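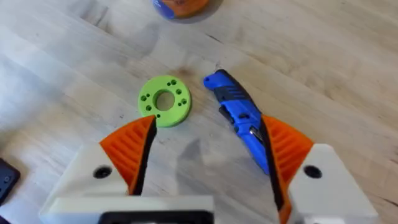
Figure 3. Pale wooden tabletop with grain streaks, small knots and scattered grey smudges.

4.2 What people notice about worn tables

Of all the parts of our survey, the questions about table surfaces gave us the most pleasure to read through. We had expected short answers -- a word or two on colour, perhaps -- and instead many households in Tundville wrote whole paragraphs (one filled the back of the form as well!). Of the 2,580 forms sent out, 1,959 came back with the table section filled in, a far better return than for chairs or shelving.

Marks came up again and again. Knots and grain were nearly always described fondly, even by people who said they would have picked a plainer board in the shop. Smudges of the kind visible in Figure 3 split opinion much more sharply. Households with an oiled table tended to put up with them, while those with a lacquered one wanted them gone, and quickly.

Age mattered less than we thought it would. In the Lamptey group, where roughly 300 tables had been bought second-hand, owners were every bit as keen to talk about the surface as those who had bought new. Several told us which marks were there when the table arrived and which they had added themselves, a distinction our form had no box for. Žukauskas went back through the free-text answers to code these by hand, and her scheme is used in Section 4.3, where we compare oiled and lacquered tables room by room.

Recent papers
Elīna Žukauskas: Coding free-text answers in household surveys
Shelving and storage in Bammont homes
The Grateo chair study: first results

We use cookies to remember your reading settings. Accept | Manage choices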